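Subject: Re: Cluder open day at Bramum

> Did anyone get to the Cluder demo? Was it real hardware or only the simulator?
> We have 33 seats to fill for our own visit in November.

I went. The morning was all simulator, on a big screen in the Urquhart room. Two arms share a kitchen counter and each one works over its own board.
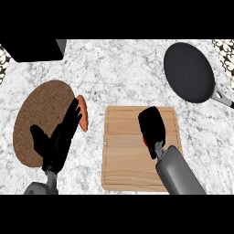

They let visitors start the runs from a laptop. I stayed for 8 of them. The staff answered questions between runs, mostly on how Stomimport loads the kitchen models.

Hardware was in the afternoon and I had to leave at 2. The handout lists 107 tasks if you want it scanned. 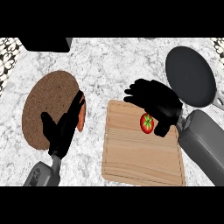
Simulator, right gripper close to the tomato

Parking is behind the building.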